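Thread: dropper bottles, and why I have spent the last day of the year sorting them. December 31, 2023. Mostly paint, ink and one glue. Long, and of interest to a small number of people. 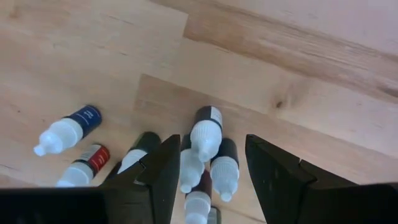

**1/**
The working rule in this house is that anything in a small dropper bottle gets tipped out and checked once a year. Not the big tubs, not the sprays. Droppers only, as they are the ones that go wrong without showing it.

**2/**
Failure modes, in the order I meet them: nozzle blocked, pigment settled, cap cracked, label unreadable. The last is the worst. A blocked nozzle costs a minute. An unreadable label costs you whatever you put it on.

**3/**
Blocked nozzles first. Do not squeeze harder. The plug lets go all at once and you get half the bottle on the bench. Cap off, pin in, turn the pin, pull it out, wipe it. Repeat until the pin comes out clean.

**4/**
Use a stainless pin. Ordinary dressmaking pins rust, and a rusty pin left in a pale yellow gives you a pale brown. I keep mine in a cork.

**5/**
Some people store bottles with a pin pushed down the nozzle permanently. It works for glue. For acrylics I find the cap then never seats properly and the whole thing dries out by April.

**6/**
Settled pigment. Shaking by hand is fine for anything used in the past few weeks. For anything older, pull the nozzle insert, drop in a stainless ball, refit, shake. You should hear the ball. If you can't hear it, it is stuck in the sludge and you need to keep going.

**7/**
3 mm balls go through most necks once the insert is out. I bought a bag of 300 several years ago and will not need another in my lifetime. Stainless, not steel bearing balls. See pins, above.

**8/**
Pulling the insert: grip it with a bit of rubber glove and rock it side to side. No pliers. Pliers leave a burr on the plastic and it weeps from then on.

**9/**
Before refitting, wipe the inside of the neck. A dried ring there will break up and travel straight to the nozzle. I skipped this for years and blamed the paint.

**10/**
Labels. Printed wrap labels hold up reasonably well. The print goes before the adhesive does, generally where your thumb sits. On bottles I have decanted myself the handwriting goes first, whatever the pen manufacturer claims about permanence.

**11/**
Current method for decants: pencil on paper label, clear tape over, tape ends overlapping. Pencil doesn't react with anything I own. It looks like a school project and has survived alcohol, thinner and washing-up liquid.

**12/**
What goes on the label: name, what it is thinned with, month opened. I used to add the ratio. I never once read the ratio.

**13/**
Do not identify by cap colour. Caps migrate. You wash two at the same time, you put them back on, and now red is blue. Caps off one bottle at a time and back on before the next is touched.

**14/**
Do not identify by body colour either if the plastic is frosted. Frosted plastic shifts everything paler, and the dark greens, navies and blacks all look the same under a warm bulb. Put a drop on white card. It takes no time.

**15/**
On that subject, the swatch card. One drop, one brush stroke, name in pencil beside it. Mine is the back of a cereal box cut into strips. The strips go in the drawer with the bottles. When the drop on the new card doesn't match the drop on the old one, the bottle has turned.

**16/**
Smell test for acrylics: faint ammonia is normal. Pond is not. Anything that smells of pond goes, along with the water you last rinsed that brush in, and probably the sponge.

**17/**
Stringy paint is finished. There are a great many posts telling you to revive it with medium. You can, and it will brush out, and it will then peel off with the first bit of masking tape.

**18/**
Glue. I use Dratwood for card and thin timber. It comes in a dropper that is perfectly good for a month and then bonds to its own cap. A smear of petroleum jelly on the thread fixes this. On the thread only -- get it on the nozzle and your next joint won't hold.

**19/**
Storage. I have tried four arrangements: upright in a rack, upside down in a rack, flat in a drawer, and loose in a biscuit tin. Results follow.

**20/**
Upright in a rack: neat, easy to read, pigment packs down hard at the base. Acceptable if you shake as a habit.

**21/**
Upside down: pigment packs into the nozzle instead. I don't understand the appeal. Also, one poor cap and the rack is glued to the shelf.

**22/**
Flat in a drawer: the settled layer is long and thin, so it breaks up quickly. Labels face up. Leaks are rare and stay in the drawer. This is what I use.

**23/**
Biscuit tin: worse than all of the above, and how I did it for most of my adult life.

**24/**
The drawer liner is ribbed rubber matting, cut to size, ribs running front to back. Bottles lie in the troughs and don't roll when the drawer is shut with a knee. Smooth liners are no use at all.

**25/**
The drawer itself is in a Corrigan plan chest, the small one, second-hand. Runners are wood on wood. Candle wax every winter, both faces. I did that today as well while it was empty.

**26/**
Someone asked last year about sorting order. I sort by what the stuff is first (paint, ink, wash, glue) and by colour second. Sorting by colour alone puts a brown ink next to a brown paint, and you will pick up the wrong one while looking at something else.

**27/**
Temperature. Mine live indoors now. Two winters in the shed at Trerneck finished off most of a set. Acrylic that has frozen goes to cottage cheese, and no amount of shaking, with or without balls, brings it back.

**28/**
Radiators are the opposite problem. Keep the drawer off the same wall as one. The air in the bottle expands, and the first thing you learn of it is when you open the cap and the paint comes out by itself.

**29/**
Quantities, for those who like them. Dropper output varies with nozzle, angle and patience. I counted drops out of one full bottle of ink and gave up at 300 with plenty left. Mix by counting drops from the same bottle type, held vertical, squeezed slowly. Mixed bottle types make the count meaningless.

**30/**
Held vertical is the part people ignore. At a slant the drop hangs on the rim, grows and falls large. Your three-to-one then comes out as something else and can't be repeated.

**31/**
Refills. Brotwood sell empties with separate inserts, which I like, as the insert is the part that wears. Order spare inserts at the same time as the bottles. Buying them later costs more in postage than in plastic.

**32/**
Rinsing an empty for reuse: warm water and a drop of washing-up liquid, shake with the ball in, empty, repeat. Then stand it neck down on kitchen paper overnight. Water left in the shoulder will thin your first dozen drops.

**33/**
Don't reuse a glue bottle for paint. Don't reuse a metallic bottle for anything except metallics. The flakes never leave. I have a matt black with a faint sparkle in it that I can only use on undersides.

**34/**
Disposal. Dried-out bottles go in the general rubbish here, caps on. Liquid paint does not go down the sink. Squeeze it on to newspaper, let it dry, bin the newspaper.

**35/**
Time taken: 30 minutes for the bottles, considerably longer for the drawer, the wax and re-cutting a liner that I had cut correctly in the first place.

**36/**
Still outstanding: the inks want new labels, and there is a Brotwood insert with a split collar that I've put back in service until the spares come. It has a bit of tape round it and is lying at the front where I can keep an eye on it.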